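Cords on the work table: routing, fixing and replacing

A work table that gets used for more than one job collects cords. Lamp, glue gun, soldering iron, sewing machine, charger. Most damage to a cord on a table happens at one of three places: where it leaves the tool, where it crosses the table edge, and where it enters the plug. The stretch in the middle rarely fails unless something hot or sharp has been put down on it.

Reading the jacket

The letters printed on the jacket of a cord tell you most of what you need. On common household cord in this country, S means service cord, J means the junior grade rated for 300 volts, T means a thermoplastic jacket, and W means it is rated for outdoor use. SJT is the ordinary indoor tool cord. SJTW is the same thing for the yard. SPT is the flat lamp cord with two conductors side by side, and it has no place on a bench where things get dragged.

The gauge is printed as well. A lower number is a thicker wire. 16 gauge is adequate for lamps and small tools on a short run. For a heater, a shop vacuum or a large saw, go to 14 or 12 and keep the run short. Add up the watts before putting several tools on one strip. A 2000 watt load is too much for a 15 amp, 120 volt circuit, whatever the cord is rated for.

Crossing the table top

Decide which side of the table is the working side and bring all cords in from one of the others. On a table against a wall this settles itself. On a table standing free in the room, the cord should come up at a corner, run along the edge and turn in toward the tool only at the last moment. Leave enough slack for the tool to reach the far end of its travel, and check this with the tool unplugged.

Avoid tight bends. A fair rule for flexible cord is an inside bend radius of at least 4 times the outside diameter of the cord. If the jacket wrinkles on the inside of the curve, the bend is too tight.
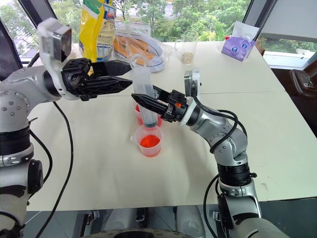
Black cable in a loose curve across a table top.

A loose curve is easier on a cord than a straight pull, but it needs room. Where the table is narrow, take up the slack underneath. A hanging loop should clear your knees and your shoes when you are seated. Do not take up slack by winding the cord around a table leg.

The edge

A square edge with a sharp arris will mark a soft jacket within a few months of daily use. Ease the edge with a block and 120 grit paper over the width where the cord goes over, then follow with 180. An eighth of an inch of rounding is enough. On a laminate top, break the edge with a fine file held at 45 degrees and push toward the core, never away from it, or the laminate will chip. Steel tops should be filed and then fitted with slip-on edge trim of the kind sold for car doors.

If the same cord always goes over at the same spot, cut a shallow notch in the underside batten and fix a clip just below the top. The clip takes the weight and stops the cord from sawing back and forth. The Grulberg bench I use came with a drilled grommet hole at the back left corner, in the wrong place for a right-handed user. I plugged it and drilled a new one on the right. Size the hole for the plug and not for the cord. A molded three-prong plug generally needs an inch and a half; measure yours across the widest point.

Clips and fixings

Adhesive clips hold on clean laminate and on metal. They do poorly on oiled or waxed wood. Wipe the surface with rubbing alcohol, let it dry, press the clip for half a minute and leave it overnight before loading it. On raw or oiled wood use a screw-down clip. Drellmont makes one with a hinged top that opens with one hand, and I have had a row of these under the front rail since November with no failures. Any P-clip with a rubber liner will do the same job for less, though it needs a screwdriver each time the cord is changed.

Do not staple a flexible cord. Staples crush the jacket, and a point that misses by a little goes through the insulation. Do not run one under a rug or through a hole in a wall either.

Hook-and-loop ties are better than plastic zip ties for anything that will be moved. If you must use zip ties, leave them loose enough for the cord to slide through, and trim the tails flush with nippers. A tail cut at an angle with scissors will scratch your wrist.

Power strips

Mount the strip under the table, on the side the cords come from, with the switch where you can reach it without bending. Mine is 21 inches in from the end and faces down, which keeps sawdust and filings out of the slots. Check that the keyhole slots on the back actually lock. Many do not, and a bracket at each end is the cure. Never plug one strip into another.

Checking and replacing

Twice a year, unplug everything and run each cord through a dry rag from end to end. The rag will catch on nicks that the eye passes over. Look hardest at the first few inches from the tool. A flat spot, a soft spot or a shiny patch means the conductors may be broken or bare inside. A plug that is hot to the touch after a few minutes has a bad contact, and either the plug or the outlet needs attention.

Electrical tape is no repair for a cut jacket. If the damage is near the plug end, cut the cord back past it and fit a new plug of the same rating: black to brass, white to silver, green to green. Damage near the tool calls for a new cord and a new strain relief. If you are unsure of any of this, take the tool to a repair shop.

Clean a sticky jacket with a damp cloth and a drop of dish soap, keeping the plug dry. Solvents soften PVC. Let the cord dry fully before plugging it in.

Comments (3)

Dalibor Mikuš
For the grommet hole, clamp a piece of scrap under the table before you drill. I used a hole saw on a beech top without one and the underside tore out badly. Ended up covering it with a plywood ring.

Isla Tawhiri
Does the edge trim stay on if the top is only thin sheet? Mine is a folded steel top from Biltavwood and the trim works loose at the corners.

Dalibor Mikuš
@Isla Tawhiri Trim comes in different grip widths. Measure the thickness of the fold with calipers and buy the size below. Hubáček sells it by the foot, so you can try a short piece first.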